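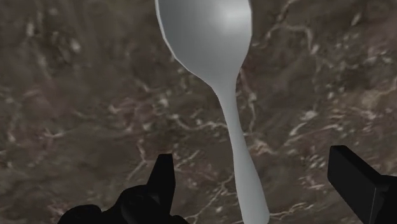 25 de octubre de 2021

Querido diario (sí, ya sé que dije que iba a dejar de empezar así, pero me sale solo): hoy he pasado el día entero con cucharas. Cucharas que no existen, encima, porque todo esto va en simulación, y aun así tengo los hombros como si hubiera fregado la vajilla de una boda.

Me explico, que luego releo esto en junio y no entiendo nada. En Kerkico quieren que la política aprenda a coger cubiertos, y para eso hacen falta demostraciones, muchas, hechas por una persona con el mando en la mano. Esa persona soy yo. Me pongo delante del monitor, el simulador me coloca un cubierto, muevo la pinza hasta el mango, cierro, levanto, suelto, guardo. Y otra vez. Y otra. La cámara va en la muñeca, así que lo que veo es lo mismo que verá la red: dos dedos negros por abajo, la cuchara blanca enorme en medio y el mármol marrón detrás. Tanto mármol he visto hoy que cierro los ojos y sigo viendo las vetas.

Lo de las vetas, por cierto, me tiene intrigada. Cuando escogimos las texturas me pareció una tontería discutir media mañana por un fondo, pero ahora le veo la gracia. Una cuchara blanca sobre una piedra llena de rayitas claras es bastante más puñetera que sobre una mesa lisa, y si el modelo se acostumbra a buscar «lo blanco» lo vamos a pagar caro. Rudadia, que es como se llama nuestro generador de escenas, tiene unos cuantos fondos más, pero a mí este me toca siempre. Empiezo a pensar que me tiene manía.

La primera tanda fue un desastre. Me empeñaba en entrar recta, con los dos dedos a la misma distancia del mango, y no había manera: uno llegaba siempre antes que el otro, empujaba la cuchara y se me giraba entera. Treinta intentos, y de esos guardé 5. ¡Cinco! Me fui a por un café con una cara que mejor no describir. A la vuelta cambié de idea y dejé de pelearme con el centrado: me acercaba despacio, arrimaba un dedo casi hasta el mango y solo entonces cerraba. Mucho mejor. La segunda tanda me dio 20 episodios buenos y casi sin despeinarme.

Lo que no tengo claro es qué hacer con los malos. Según las instrucciones del proyecto, se borra todo lo que no acabe en agarre limpio. A mí me da pena, la verdad, y no solo por el rato que cuestan. Hay algunos en los que la cuchara se me escapa, corrijo y la vuelvo a pillar, y yo diría que esos son los que más enseñan – al menos a mí me han enseñado más que los perfectos. Los he metido en una carpeta aparte que se llama «quizas», sin tilde para que no proteste el script, y ya lo hablaré en la reunión.

Otra cosa que apuntar antes de que se me olvide: las sombras. El render que usamos va ligerito y hay vistas en las que la cuchara no deja sombra ninguna sobre el mármol. Yo me guío muchísimo por la sombra para saber a qué altura estoy, y sin ella voy a tientas, mirando el tamaño de las cosas y rezando. Si a mí me cuesta, a la red no sé qué le parecerá. Lo he escrito en el canal y me han contestado con un pulgar. Un pulgar no me dice si lo van a arreglar, pero bueno.

A media tarde subí el primer lote al servidor, el que llamamos Delacroix (no pregunté por qué, llegué después del bautizo), y se quedó colgado en la comprobación. Resulta que yo tenía las imágenes exportadas a otra resolución y el cargador las quiere a 512 de lado. Vuelta a exportar todo. Mientras tanto me comí una mandarina y ordené los cables del escritorio, que falta hacía.

Mañana tocan tenedores y me dan bastante respeto, con esas púas que se clavan en todas partes cuando la colisión va mal calculada. Y después, si hay tiempo, quieren que pruebe el mando nuevo de Hanier. Ojalá sea más ligero, porque con este acabo con el pulgar dormido.

Ah, y cenando me he quedado mirando la cuchara de la sopa, buscándole el punto de agarre al mango. La sopa se me ha enfriado. Tengo que comprar mandarinas y llamar a casa.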